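How to Beat the Drowned Court in Hondia Without Grinding

By Fikri Teoh, 12/08/2008 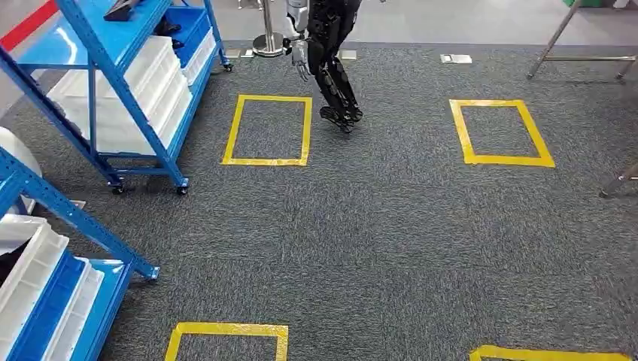
Can you beat the Drowned Court at level 20, or do you have to go back and level up first?

Level 20 is plenty, provided you bring the right party and stop using Botine as a healer. Most people who get flattened here are well above that and have simply been playing the fight the way the manual tells them to.

The manual, I should mention, spends two pages on the fishing game and one sentence on status effects. The Drowned Court is made of status effects.

Before you go in

Save at the well in Bowen. There is another save point closer to the boss, down the stairs by the broken lift, but if you use it you can't get back to the shops until the fight is over. I learned this with four potions and a hat.

In the shop, buy the Salt Charm for everyone. It costs 200 a head and looks like a joke item, and the description ("Smells of the sea") doesn't help its case. What it does is halve the length of Soak, the effect that makes your turns come up late. Sell the spare swords if you're short. You won't miss them.

Now your party:

Front row: Bowen's blacksmith, if you recruited him in chapter two, or the captain if you didn't. You want someone who can use Brace.

Middle: Botine, with the lightning staff. Take every healing spell out of her quick menu so you aren't tempted.

Back row: the monk. He heals less per cast but he acts first, and in this fight acting first is worth more than a big green number on somebody who is already dead.

Phase one: the three judges

Three judges rise out of the water and talk for a while. You can't skip it. Go get a drink.

The judge on the left casts Soak, the one on the right heals the others, and the one in the middle just hits you. Everybody goes for the healer because every other game has taught us to. Don't. The healing judge stops healing once the left one is gone and wastes its turns trying to revive it, which never works. So:

1. Brace with your front row on the first turn.
2. Have Botine cast Bolt on the left judge until it drops. Usually three casts.
3. Let the monk heal only when someone falls below half.
4. Finish the middle judge, then the right one at your leisure.

If Botine gets Soaked before her first Bolt lands, restart. It's quicker than what follows.

Phase two: the Court itself

The judges merge into one large wet thing with 2,328 hit points and a very long name. The music gets a choir. It looks worse than it is.

Every fourth turn it uses Verdict, which takes 886 off whoever dealt the most damage since the last one. That will be Botine, who doesn't have 886 to spare. On the third turn, have her defend and let the captain or the blacksmith swing with everything he has. The game counts only the biggest single hit, so one good swing will pull Verdict onto him, and with Brace up he'll live through it.

Keep a count on paper. The turn counter on screen resets when the boss changes color, and Verdict doesn't care about that at all.

Below a quarter health it starts casting Soak on the whole party. Use the charms' active ability here (hold the shoulder button - the menu doesn't list it) and throw every Bolt you have left. Two more rounds should do it.

After the fight

You get the Court Seal and a cloak with worse defense than the one you're wearing. Keep the cloak. The ferryman in chapter five wants it, and if you sold it he will charge you a ridiculous sum to cross what is basically a pond.

Don't leave by the front door until you've checked behind the middle throne, either. There's a Drivine scroll back there, and the room floods once you go.

Comments (4)

Rocío Marín: Got it on the second try after a week of losing. The left judge thing works. I'd been hammering the healer since July.

Ezequiel Bustamante: Does the Verdict trick still work if the monk lands a critical? Mine did and he got squashed.

Fikri Teoh: It counts his hits too, so don't let him attack on turn three. Have him defend with Botine.

Esperanza Vallejo: sold the cloak. paid the ferryman. don't want to talk about it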